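Pallell fiber counts, release 5
Last updated May 9, 2022

What it is

Pallell is a small table of textile fiber counts from river water. The samples were taken on the Yüksel, below the town of Siltudley, where household wash water enters the river after treatment. We wanted to know how many fibers in the water come from clothing, and how the number changes between the dry season and November, when the heavy rain starts.

Files

samples.csv - one row for each bottle, with site code, depth and water temperature
fibers.csv - one row for each fiber, with length, color and polymer type
blanks.csv - the control bottles, in the same columns as fibers.csv
zukell/ - scripts for cleaning the tables, called Zukell in our older notes

How the samples were made

There are five sites. At each site we filled six bottles from the bank, always facing upstream. The water was passed through a steel mesh and then a glass filter. Only fibers longer than 100 micrometers are in the table. Shorter ones were seen, but two readers did not agree on them often enough.
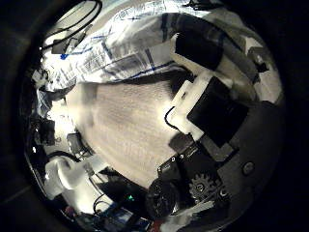
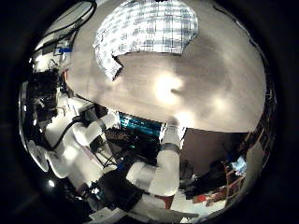 Polymer type was read by infrared spectrum. If the match was weak, the field says "unknown" and we did not guess. Cotton and wool are kept in the table, so please filter them out if you want only synthetic fibers. Many users forget this step and get totals which are too high.

Known problems

The depth column is empty for site 4, where the measuring rod was lost.
Colors were written by eye. "Gray" and "pale blue" are mixed up in the older rows.
Blanks are not subtracted from the counts - you must do this yourself, and zukell/subtract.py shows one way.
Some lengths of curled fibers are too short, as they were measured end to end in a straight line.

Use

The tables are free for research and teaching. They are not suitable for judging if the water is safe to drink. If you find a wrong row, please send us the bottle code and the row number together, because row numbers change between releases.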